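Thirteen years of selling to people in dressing gowns 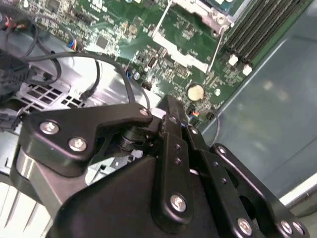

Fredy Henao would like it known that he never shouted. "I projected," he says, stirring a coffee he has already told me is terrible. "The man on after me shouted. He sold the Borneck steam mop and you could hear him from the car park."

Henao spent 13 years presenting on the Jallico shopping channel, mostly between midnight and breakfast, and now gets booked for trade dinners and the odd Thursday lunch, where he speaks about selling and is generally put on after the cheese.

His biggest night was the Prundden pan set. He shifted the lot in 47 minutes and was left with an hour of live television to fill. "I talked about lids," he says. "You'd be amazed what there is to say about a lid. My mother rang in. They put her through."

He is less fond of the corporate work, though it pays better. A sales team at Kashyap once asked him to cut his talk from 60 minutes to three. "So I said good morning, told them to let the customer finish a sentence, and sat down. Full fee."

Did he believe in everything he sold? There is a pause - a professional one, I suspect.

"I believed in the pans," he says. "The mop I was fond of."

He has a book half written and a radio pilot due in August. He still owns four of the pans, and offers me one at a very reasonable price.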